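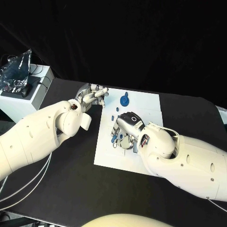 Can they do real bench work yet? (small parts sorting and fitting)

Letesley Makers Board > Workshop talk > Automation

drillbit_pete
Dec 6, 2021
Two arms, two proper hands with fingers, and a few small blue parts on a sheet of paper. This is the sort of job I pay people to do. We fit small plastic pegs and caps at the Drellunthorpe unit, 900 on a normal shift, and I keep being told a machine will be doing it before long. Does anyone here think that's true? I'm after opinions from people who have run something like it, please, and not from people who have read about it.

Rima Semaan
I ran a two-armed setup at Coste until June. Picking up a peg that is standing up is fine. Picking up one that's lying on its side is much harder, as the fingers have to get under it or pinch it at the ends. Ours managed 70 in a row on a good day and then spent ten minutes chasing one across the bench.

oldlathe
So no, then.

Rima Semaan
I didn't say no. I said it's slow. We logged 3963 picks over the whole trial and most of them were good. The bad ones took up most of the time.

kettle_on
I'd look at the paper. White sheet, blue parts, dark table, black curtain behind. My bench has swarf, tea rings and four sizes of screw all the same colour. Let me see it work on that.

drillbit_pete
Fair point, but I could put white paper down. Paper is cheap.

oldlathe
A bowl feeder and a simple gripper will beat fingers at this every time. We had one put in by Diditz and it does 1242 caps before the hopper needs filling. Why would you want a hand?

mags_t
Because a bowl feeder does one part. If Pete changes the part he has to change the feeder. With a hand you might only have to teach it again. I'd also like one that could empty a dishwasher, and a bowl feeder won't do that.

oldlathe
Nor will the hand. Wet glasses, cutlery all jammed together. I'd give it a week before it broke something.

Rima Semaan
I agree about the glasses. I don't agree about the feeder. For short runs with mixed parts I would try hands again, provided someone was nearby to clear up the drops.

drillbit_pete
If someone has to stand there I may as well have them fit the caps. Thanks all. I'll ask Diditz for a price on a feeder and look at hands again when the next part comes in.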